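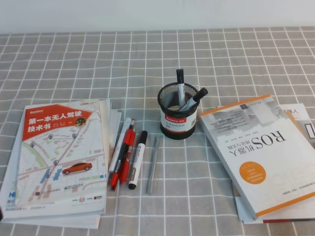 How do you keep books and pens in order on a small desk?

Keep only the books you are reading this month within reach, lay them flat with the largest at the bottom, and put all pens in one holder beside the hand you write with. Everything else goes on a shelf.

Print this page | E-mail to a friend

Posted in April by Oi-ling Siu

I share a table with my sister and we both study in the evening. We have paperbacks, thin booklets and many loose papers. After 30 minutes of work the papers are already mixed between the books and I cannot find what I need. The table is also where we eat, so I must clear it before dinner. I do not have space for a bookcase. What is the best way to arrange it?

Brudby
I had the same trouble in my old flat. What helped me was to stop mixing the sizes. Thin booklets slide out from under a thick book each time you pull something, so please give them their own place. I use a cardboard magazine file for booklets and another one for loose papers – they stand at the end of the table and I carry both away together when we eat.

For the paperbacks, two small piles are easier than one high pile. Turn the spines towards you, then you can read the titles without lifting anything. Pens I test once in a season, and the ones which do not write go in the bin. Put them back in the holder when you stand up, also if you only go to make tea.

Lui
buy a tray

Prida3114
I agree with Brudby about the papers, but I would not use a file for those you need every day. You will forget them there. I clip mine together by subject and put the clip inside the cover of the book it belongs to. If the book becomes too fat, it is time to throw some papers away. With your sister, maybe agree which side of the table is whose – my brother and I used a strip of tape for that.

We use cookies to remember your settings. By staying on this site you accept them.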